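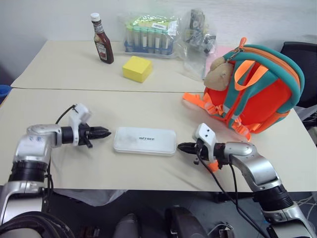 Home Posts Walks Contact

I gave up the car in April and have taken the 111 bus to work ever since. It goes from Merkov Road to the Fedach estate and stops twice near my house. Mornings are fine. Evenings are slow — the driver changes over at Novach Street and you sit there for a while.

I read more now, mostly library books, and I pack less.
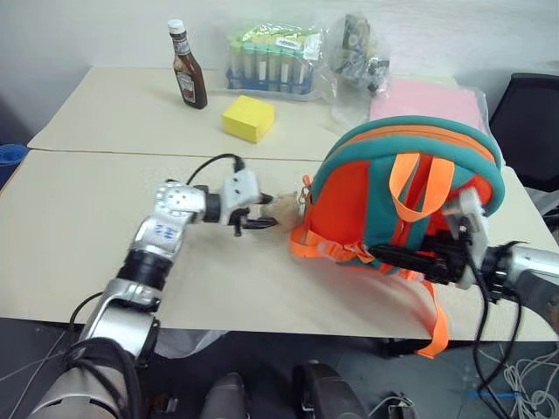

Orange and teal backpack.

The fare goes up on 18th November. I'll still be on it.

3 comments 2 shares

© Poul Kvaran Email me Back to top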